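圣堂杂活小窍门:蜡渍、铜器、老圣歌本
2023年5月9日 更新

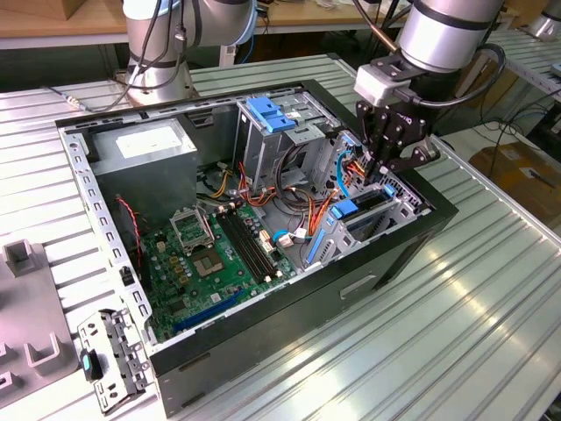 台式机箱,侧板已拆,CPU插座空着

上次那篇问的人多,赶着补一点。想到哪写到哪,顺序乱,将就看。

祭台布上的蜡
先别抠。整块布叠好装袋,进冷冻室,一个钟头。拿出来蜡发脆,用塑料卡片边刮,指甲也行。剩下那层油印:布上下各垫一张白吸墨纸,熨斗中温,不开蒸汽,压几秒就抬,换纸,在来一遍。报纸不行,油墨会印上去,我毁过一块。
彩色蜡麻烦。红的尤其。熨之前先用棉签蘸酒精点一点背面的角,看布掉不掉色。亚麻没事,化纤的别用高温。
绣花的、带金线的,不熨。送出去洗。

烛台、香炉
黄铜烛台里头的蜡,热水泡,水别倒进水槽!!凉了蜡全堵在弯管里。用旧盆,等蜡浮上来结成一层,揭掉扔垃圾桶。底座包绒布的不能泡,吹风机对着吹,边吹边擦。
擦铜:柠檬汁加细盐,软布,顺一个方向。擦完清水过,马上擦干,不擦干第二天全是斑。上过清漆的铜别擦,温水加一滴洗洁精就够。怎么看有没有漆?找不显眼的地方涂一点擦铜膏,布发黑是裸铜,布还白着就是有漆。
镀银的圣爵不归这篇管,内壁镀金的更不要碰,找专门做的人。
香炉底下垫一层干净的沙,炭不直接贴着金属,事后也好倒。倒炭灰一定等凉透,铁桶带盖,放室外石板上,过一夜再处理。Gervasio Ledesma有回觉得凉了,往塑料桶里倒,桶底化了个洞。
炉壁上那层黑的树脂:小苏打加热水泡半天,旧牙刷。链子另外泡,细环里头用牙签。

长明灯
玻璃罩发黑,白醋擦内壁。油只加到线,别加满。灯芯剪平,剪短一点烟就少。剪的时候灯要灭着(废话,但还是写一下)。

跪垫和长椅
人造革的垫子裂了小口,趁小赶紧从背面衬一块布,用软胶粘,压重物过夜。等口子大了只能换面。换面的话,海绵厚度先量好,我们那批按老尺寸买,结果高出一截,膝盖硌着前排的木档。
木椅上的手印油光,温水加一点点中性皂,拧得很干的布。然后蜂蜡,薄薄一层,隔二十分钟抛光。坐面别打太多,滑。Macarena Fuentealba的妈妈就差点滑下来。
椅子吱嘎响:先紧螺丝,没用再往榫头缝里抹点干皂。喷油的别用,沾裙子。

老圣歌本
潮的。夹一页隔一页吸水纸,立起来打开成扇形,阴凉处吹风扇,风不要对着书直吹。晒太阳会脆。
有霉点:拿到室外,戴口罩,软刷往外刷,等彻底干了再刷,湿的时候刷只会抹开。
书脊松了用白乳胶,要那种干了还软的。透明胶带千万别,我们有一本1912年的,早年谁贴了胶带,现在黄成一条,撕都撕不下来,字也跟着掉。那本我先用无酸纸包了,平放,不动它。
编号贴封底里面,别贴脊上。现在编到783号,中间缺23本,Nahuel Iturra在查,家里有的请还回来,不问原因。

祭衣柜
衣架要宽肩的,细铁丝的会顶出两个尖。重的披肩平放,中间卷一条旧毛巾,免得死折。樟脑丸跟丝的别放一起,换雪松木块,一年用砂纸磨一次表面味道就又出来了。白色的用洗过好几遍的旧棉布盖,别用塑料袋套,发黄。
十一月开始潮,柜门每天开一会。

圣水盆
水垢用白醋,但是!大理石的不行,酸会咬石头。石头盆只用清水和软布,多擦几次。换水前剩下的圣水不要倒下水道,浇在花坛土里。

插花那点事
花瓶里的水两天一换,叶子泡在水里的全摘。百合的花粉囊一开就掐掉,沾到白布上别用水擦,用胶带轻轻粘走,剩下的拿去晒晒太阳会淡。
花泥先让它自己沉下去吸水,不要用手按,按了中间是干的,花第二天就搭拉。

还有铜铃绳子怎么换、管风琴键怎么擦,下次写。琴键Igor Kubiak说别用酒精,我先信他。

有更好的办法留言,去烛油那一段尤其想听。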